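Llevo dos semanas intentando aprender a hacer mermelada de fresa como la de mi abuela, y cada tanda me sale distinta. La primera quedó líquida y la segunda se podía cortar con cuchillo (¡la desayunamos igual, claro que sí!).

Ahora uso 700 gramos de fruta y unos 400 de azúcar, medio limón y una paciencia que no sabía que tenía.

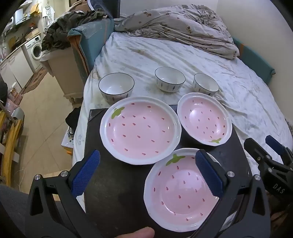

Evangelista, septiembre

Los platos de fresas ya los tenía desde antes de que me diera por la mermelada, y les tengo un cariño tremendo. Pero a lo que iba: esta mañana he dejado la fruta macerando con el azúcar y toda la cocina huele a verano. Mañana toca cocerla despacito, y si sale bien le llevo un tarro a mi hermana, que lleva días pidiéndomelo.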